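Why Do We Put Dishes in a Rack?

Washed dishes have water all over them. You can rub them with a towel, or you can stand them in a rack and let the air do the work. At home in Illurport, we use a rack most evenings.

A dish rack is made mainly of gaps. The thin metal rods hold each dish up, and the spaces between them let water fall through and air move past. Bowls go on their sides. If a bowl sat flat with its opening up, it would hold a little pool at the bottom.

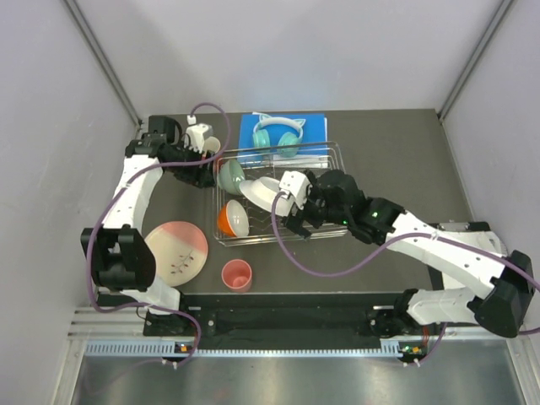
A green bowl and an orange bowl on their sides in a wire rack.

Now think about the surface of a dish. Many plates and bowls are made of clay that has been baked in a very hot oven called a kiln. Before the last baking, the potter adds a coat of glaze. In the kiln, often at more than 1161 degrees Celsius, the glaze melts and turns into a thin layer of glass. Water can't soak into glass, so it stays on top and runs off.

Glaze can also be colored, and one color can fade softly into the next.
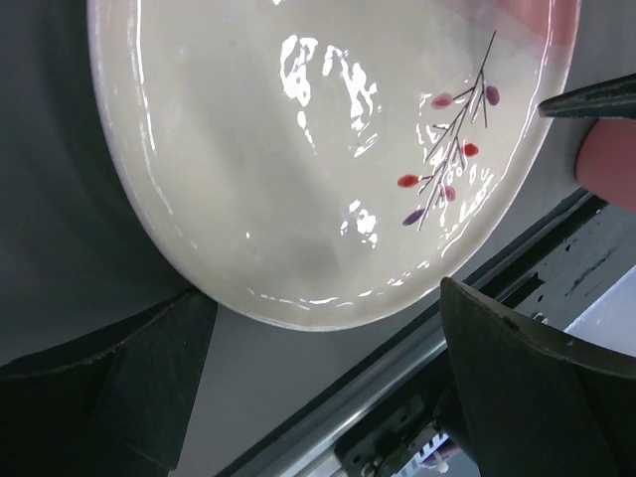
A shiny cream plate with a patch of pink and a painted branch.

Loading a rack is a bit like a puzzle. Try it in this order:

Start with the small bowls, along one side.
Lean each one so its opening faces sideways or down.
Leave a gap between dishes - if two of them touch, water gets trapped there.
Put big dishes in last, and hold them by the rim.

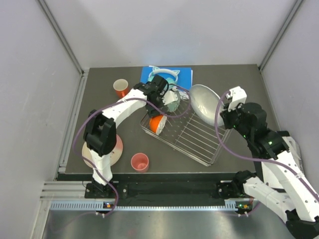 Wide dishes take up the most room because they lean over their neighbors. If one won't stay up, move it to the end of the rack and try again. Cups can wait until there is space for them.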